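4 Installing the processor and memory

This section covers fitting a processor and memory modules to the system board of the Homel tower. Complete section 3 (removing the side cover) first. The board stays in the chassis for all steps below.

4.1 Before you start

CAUTION: Disconnect the power cord and press the front power button once to discharge the power supply. Wait until the standby light on the board goes out.

CAUTION: The socket contacts are fine and bend easily. Do not touch them, blow on them or wipe them. Bent contacts are not covered under the Grodach parts warranty.

You will need:

Processor, in its plastic carrier
Memory modules, in matched pairs
Moroz thermal compound, part 445
Grounding strap
Lint-free cloth

Attach the strap to bare metal on the chassis. Painted surfaces do not ground well.

4.2 Opening the socket

1. Lay the chassis on its side with the open side facing up.
2. Move any loose cables away from the socket and the memory slots.
3. Press the retention lever down and slightly outward to clear its catch, then let it rise under control.
4. Lift the load plate fully open.
5. Remove the protective cap if one is fitted. Keep it. A board returned for service without a cap will be refused.

NOTE: The screws around the socket bracket are set at the factory. Do not loosen them.

4.3 Seating the processor

1. Take the processor out of its carrier. Hold it by two opposite edges with the metal heat spreader facing up.
2. Find the triangle on the corner of the processor and match it to the marked corner of the socket. Check that the notches on the edges line up with the keys in the socket.
3. Lower the processor straight down. Do not tilt it or slide it into position.
4. Release it. It should lie flat with no force applied. If one corner sits high, lift the processor straight out and start again at step 2.
5. Lower the load plate over the processor.
6. Press the lever down and hook it under its catch. Some resistance is normal at this point.

4.4 Fitting the memory

The board has 4 slots for this processor. With two modules, use the two slots that have white latches at both ends. Fill the other two only when fitting a full set.

1. Open the latches on the slots to be filled.
2. Line up the notch in the module with the key in the slot. The notch is off center, so the module fits one way only.
3. Press down on both ends of the module with even force until the latches close.
4. Check that the module sits level along its whole length.

The two views that follow show the board with all memory slots empty.
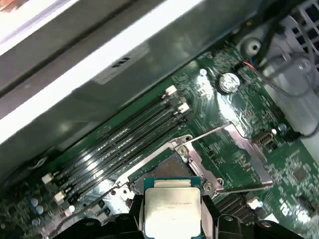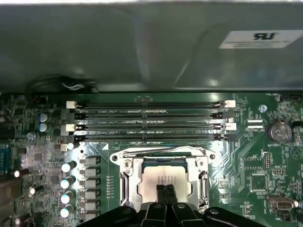

4.5 Fitting the cooler

1. Clean the heat spreader with the lint-free cloth. Do not use household cleaners.
2. Apply one small dot of compound to the center of the heat spreader.
3. Set the cooler down level and start all of its screws by hand.
4. Tighten the screws in a cross pattern, half a turn at a time – uneven tightening can leave a gap on one side.
5. Connect the fan cable to the processor fan header.

CAUTION: Do not power on the system without a cooler, even for a short test.

4.6 First start

1. Refit the side cover and reconnect the power cord.
2. Turn the system on and wait. Memory training can take up to 300 seconds after a change of processor or memory, and the display may stay blank during this time.
3. Enter system setup and compare the processor and memory entries with the parts you fitted.
4. If code 855 is shown, turn the system off, disconnect the power cord and reseat the modules as described in 4.4.

If the code comes back, try one module at a time in the same slot. Record the result for each module before contacting Prosus parts support.

Section revised by Nestor Salazar, November. Replaces the loose sheet packed with earlier units.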